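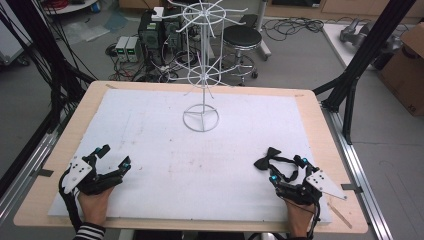
Two-tier wire spinner on its stand, hooks empty.

Thread on keeping stock figures straight in a small shop that sells small things on hooks. Long, mostly arithmetic. 1/14

Background: the Brekbridge shop carries 814 separate lines. Keyrings, needle packs, zip pulls, buttons on cards. Most sell for under three pounds. The margin is fine. The counting is what costs money. 2/14

Until April we did one full count a year. It took two people a day and a half and the result was out of date by the following weekend. The gap between the book figure and the shelf figure was 37 lines wrong by more than five units. 3/14

We now count a section each morning before opening. The shop is divided into 46 sections, so with six trading days a week every section gets done in just under eight weeks. A section takes 14 minutes if the labels are in order and a good deal longer if they are not. 4/14

What counts as a section: anything one person can count without moving their feet much. One wall bay. One drawer unit. One spinner. Do not split a spinner between two sections, you will lose track of where you started. 5/14

Count first, look at the book figure second. If you see the expected number beforehand you will find it. I have done this myself with a box of zip pulls and was out by a full inner pack. 6/14

Record three numbers per line: on display, in the drawer below, in the back room. A single total tells you that something is wrong. The split usually tells you where. 7/14

Most common error by a long way: two colours of the same item sharing one barcode at the till. The total is right, each colour is wrong, and the reorder goes in for the colour you already have too much of. 8/14

Second most common: pack size. Van Leeuwen used to supply card buttons in tens and moved to twelves. Our delivery screen still said ten. Every box booked in short by two per inner, for months. The delivery note had it right all along. 9/14

Third: returns put back on the nearest free hook. The fix was a tray by the till marked RETURNS, emptied at closing. The tray is ugly and it works. 10/14

The Hultham branch does it differently. They count by supplier, so one supplier's goods are counted wherever they are in the shop. Better for checking invoices, worse for your legs. I would only do it with fewer than a dozen suppliers. 11/14

Reorder points. We dropped the fixed minimum of six for everything. It is now average weekly sales times delivery time in weeks, plus one week's sales on top, rounded up to the pack. Slow lines get a minimum of two and are looked at again after a quarter. 12/14

Someone asked about software. It's a spreadsheet. One tab per section, one row per line, date of last count in column B, sorted oldest first on the summary tab. The Brarville till system exports a file that pastes straight in, once you delete its second header row. 13/14

Figures as of Fri 27 July: lines wrong by more than five units, down from 37 to nine. Four of those are the same ribbon in different widths and I still can't explain them. Will post the blank sheet when I've taken our prices out of it. 14/14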